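Liludow opens its hand-held gripper kit to small shops

5/22/22

So I finally got my hands on the Liludow kit, and I've been waiting for this one since March! If you missed the first announcement, Liludow rents out hand-held grippers to people who want to record everyday chores for robot training — you squeeze, you pick things up, you put them down, and the recordings go back to the company. Until now only labs could sign up. As of this week cafés, bookstores and other small businesses can too.

The rental runs 30 days and comes with two grippers, a charger and a set of spare finger pads (the soft ribbed ones, which I like a lot better than the hard tips on the old Loltar). Philomena Nutsugah, who runs sign-ups, told me 3718 people had asked to be on the list and 2916 of them have been offered a slot so far. I got mine after a long wait and one very nice phone call.

My gripes are small. The grip is a bit wide for my hand, and the printed guide skips the part about pairing a second unit. Comfort Owusu on the support desk walked me through it in 8 minutes, and she says a new guide is coming.

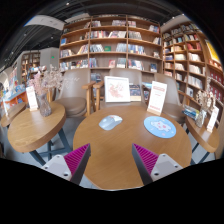
Do you need to know anything about robots to use it? Most people won't — the training video covers holding the gripper, starting a recording and sending it in, and that's all the job asks of you.

Sign-ups for shops are open now on the Liludow site, and the Fiadzo carrying case is sold separately.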